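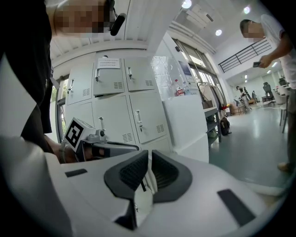 Headset on the left, with the black microphone boom close to the face.

Notes on boom microphones, part 2

Last month I wrote up the laptop microphone tests and got one useful reply, from Helju Juška, who asked why I had left headsets out. I had left them out on grounds of cost. She posted me her old Troltora and I have since borrowed a second one, so the gap can now be filled.

Sound from a small source falls by 6 dB each time the distance doubles. The noise in a room is spread fairly evenly and hardly falls at all. Moving the microphone from arm's length to the corner of the mouth therefore gains a great deal of voice and almost no extra fan, kettle or road. No software setting I tried came near it.

The method was dull. I read the same 212 words from the Salska kettle manual at each position, with the extractor hood on its lowest setting, and kept the input gain fixed. Files were saved uncompressed. I then cut everything below 300 Hz and listened again, as that is close to what an old telephone line would have passed.

Directly in front of the lips is the worst place for a boom. Every P and B arrives as a thump, and a foam cover only softens it. Level with the corner of the mouth and slightly below is much better. Breath passes in front of the capsule and the voice loses very little. Up by the cheekbone the thumps vanish, but so does a good part of the S sounds, and the result is dull even after correction.

The low cut was more useful than I expected. It removes most of the hood and nearly all the desk knocks. Voices come out thin — Helju's word was "tinny" — but every word can be followed, and for a meeting I would take that over warmth.

Two things I have not settled. The Troltora boom droops over the course of a long call and I can't find a screw to tighten. The borrowed one, a Rätsep, stays put but picks up its own cable rubbing on a collar. A clip on the cable fixed most of it.

Noise suppression was switched off throughout. I will repeat the readings with it on, probably in April, once the hood has been repaired and makes one steady noise instead of two. The raw files are available if anyone wants them — send me a message and say which position.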